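The Slow Art of Growing a Geode

By Bongani Radebe
Monday, October 3, 2022

Pick up a plain gray rock the size of a grapefruit, feel that it's a little too light for its size, and your heart starts to go a bit faster.

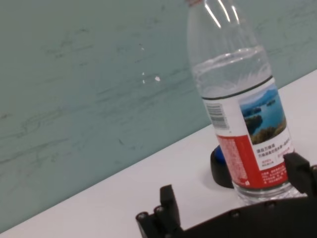 I have been splitting geodes since I was nine, and I still hold my breath before the crack. Most people meet them in gift shops, sawed in half and polished. I met mine in a creek bed below Rivness, where the bank gives way every March and drops new ones into the gravel. My uncle handed me a hammer and told me to hit it like I was sorry. Out came a fist-sized cave of quartz, and I was finished as a normal child.

What I didn't understand then is that a geode begins as a hole. In volcanic country the hole is usually a gas bubble, trapped when lava stiffened before the bubble could escape. Around Rivness the rock is limestone, laid down in a warm shallow sea, and the holes got there another way. Lumps of a softer mineral, often anhydrite, formed in the mud and later dissolved, leaving hollows behind. Then groundwater moved in, carrying a tiny load of dissolved silica, and it kept moving in for a very long time.

"The water does everything," says Vusumuzi Jacobs, a geochemist who has spent most of his career on the Prullutard beds, a band of limestone that runs under three counties. "It makes the room, and then it furnishes it."

The first layer to go down is nearly always chalcedony, a form of quartz with crystals so fine you need a microscope to pick them out. It makes the tough rind that lets a geode roll out of a crumbling bank in one piece. After that the supply of silica tends to thin out and growth slows. Slow growth is exactly what you want! Given time, the quartz can build proper six-sided crystals, each one starting at the wall and pushing toward the middle, crowding out its weaker neighbors as it goes.

Jacobs keeps his samples in shallow drawers in the basement at Wostent, 134 of them from one quarry face, each sawed through the center and labeled in pencil. He let me go through them for a whole afternoon. Some have a blush of iron around the rim. A few hold calcite, fat and honey-colored, perched on the quartz like it wandered in late (it did, it's the younger mineral). One has 12 separate bands in its rind, and under the lens you can see that each is slightly different in grain. To Jacobs that means the chemistry of the water shifted again and again while the rind was forming, and he would dearly love to know what was changing it.

His best hope is fluid inclusions — specks of the original water, sealed inside the crystals as they grew. He slices the quartz thin, warms it on a stage under the microscope, and watches for the moment when the little gas bubble inside an inclusion vanishes. That temperature gives a minimum for how warm the water was when the crystal closed around it. At 500 times magnification the bubble jiggles constantly, and I could have watched it until they locked the building.

We drove out to the Zwane quarry the next morning and came home with two bucketfuls. I've opened half. The rest are on my back porch, and I'm making myself wait.

Last updated: Monday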